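Kellomholm Frontages
README, version 2

What you get
A plain record of who has opened, closed, moved or put up a "coming soon" banner along the main shopping streets of Kellomholm, the Inskip Road retail park and the new parade at Memwood. There are 2,361 entries covering 526 premises. Each entry is one premises seen on one walk. If you want to know when the carpet shop became the other carpet shop, you have come to the right place.

Files
frontages.csv has the entries, one per line.
premises.csv has one line per building, with a rough address and the side of the street.
signs.txt lists sign wording as painted, including the apostrophes. Please don't send corrections for the apostrophes.
walks.csv gives the route and direction of each walk.

Columns in frontages.csv
premises_id: matches premises.csv. Numbers are never reused, even when the building has gone and there's a mini roundabout where it stood.
status: open, shut, fitting out, banner, unclear.
trade: my best guess from the pavement. "Gifts" covers a great deal.
front_colour: see below.
note: free text. Some of it is grumpy.

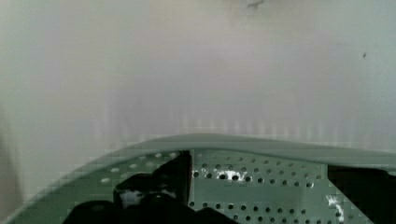
The front_colour column has caused more arguments than the rest put together. Developers at Memwood call their cladding things like Oyster Drift, and I gave up on that after one walk. There are now nine plain words and everything has to fit one of them. A smooth, milky, white-grey expanse like the one in the picture goes down as "pale", and the tiny dark speck on the right of it makes no difference. A front is only "mixed" if the second colour covers a shutter's worth or more. Brick is "brick", whatever has been done to it.

How it was collected
On foot, mostly on weekday mornings. I start at the bus station end, go up the left side and come back down the other. The Inskip Road retail park is done from the car park, because the path shown on the plans has yet to be joined to anything. A premises is "open" if a customer could have walked in at that moment. Shops that open at eleven have therefore been unfairly treated. Cafés that close on a whim have fared worse.

The "banner" status needs a word. It means a sign promising a business that has not arrived. The unit next to the Memwood pharmacy has promised a gym, a nail bar and a gym again, and has so far delivered a bin.

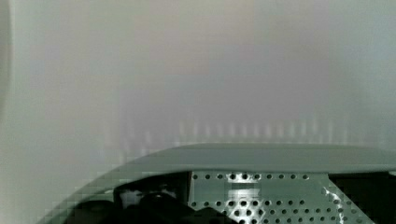 Pale grey surface, out of focus, with a band of faint vertical streaks.

Known problems
The first 200 entries have no direction of travel. I didn't think of it in time.
Two premises on Tanner Row were knocked into one in February and still appear as two. They have separate doors, one of which doesn't open.
Anything above ground floor is missing, so the dentist, the tattooist and the dance school do not exist here.
"Unclear" is overused in winter.
The bypass slip road was closed for one walk and the retail park was skipped. Those rows are absent, not shut. Please don't make a chart of the great Inskip Road collapse. Somebody has. 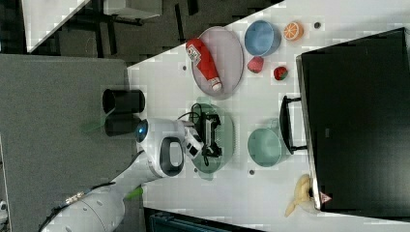 White tabletop with a ketchup bottle across an oval grey plate, a blue bowl, an orange slice and two strawberries. A white robot arm reaches in from the lower left.

Opening the files
Everything is comma separated, with quotation marks around any name containing a comma. The files load in any ordinary spreadsheet. Your spreadsheet may decide that premises_id is a date. Tell it otherwise before you save.

Clestatport, the mapping tool some of you use, wants the street side as a single letter. Use the first letter of the side column in premises.csv and

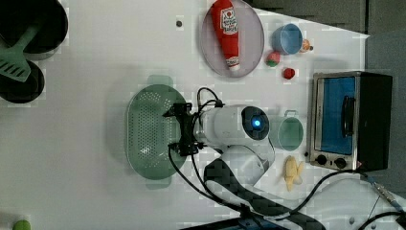

leave the blanks as blanks. They are corner plots and belong to both streets, or to neither, depending on which set of residents you ask. If you fill them with L the whole of Market Corner ends up in the river.

Using it
Do what you like with it, but say where it came from and which version. Please don't use it to judge how a particular business is doing. A shut door at ten past nine proves very little.

Changes since version 1
Colours cut down to nine words.
"Banner" split off from "fitting out".
Memwood parade added.
One bakery restored after I had marked it demolished. It was behind scaffolding, and I have apologised in person.

Corrections
Send them to Chelsea Haworth with the premises_id and what you saw. "It's wrong near the bank" has been received several times and there used to be four banks.

Last updated Friday, April 17, 2020. No walks are planned for the moment, so treat every "open" as history.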